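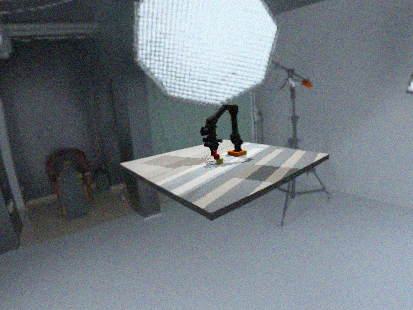 Black arm, orange base, striped tabletop.

OK start. Mother-in-law's birthday talk, slow down!! Open with the 141 texts in the family group chat - all re: cake flavour. Pause for laugh.

Then phone calls home. Mum rings, I say "fine", she hears the whole week anyway. Do the voice.
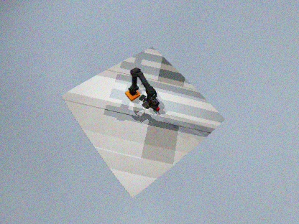

Titilayo Obi reckons it's worse with grown sons, hers only rings when the washer's making a noise. Use that, she siad ok.

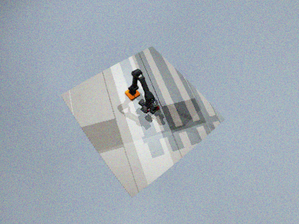 Next bit - thank you cards. Kids owe Nan 2 from last June. Favourite one, read it out: "thanks for the socks, they fit Dad". Water. Then Valdis for questions.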